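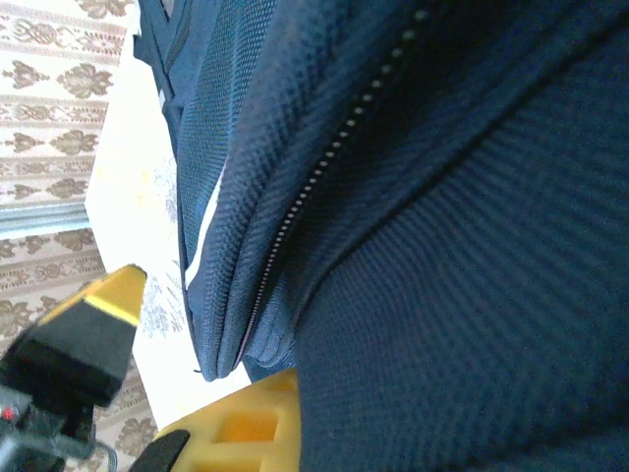

Navy blue fabric with the zipper closed.

# Getting a sticky backpack zipper moving again

My zipper started dragging in March, and I put up with it way too long (don't be me!). You need an old toothbrush, dish soap, a soft pencil and 2 cotton swabs.

1. Empty the bag and shake out the crumbs.
2. Brush the teeth with a little soapy water, wipe them down, and let everything dry overnight.
3. Rub the pencil tip along both sides of the teeth. Go heavy where it sticks.
4. Work the slider back and forth in short pulls — never yank it.

If lining gets caught, pull the cloth sideways, away from the slider, while you ease it back.

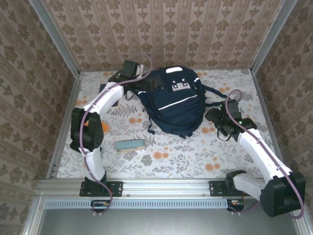 Still stuck after that? Put a dab of plain bar soap on a swab and run it over the bad spot, then try again. My friend Lies Prins swears by candle wax, and it does work, but I find it picks up lint.

Wipe off the extra pencil dust with the other swab or it'll end up on your shirt. I do mine again before any big trip, and whenever the bag has been to the beach — sand gets into everything.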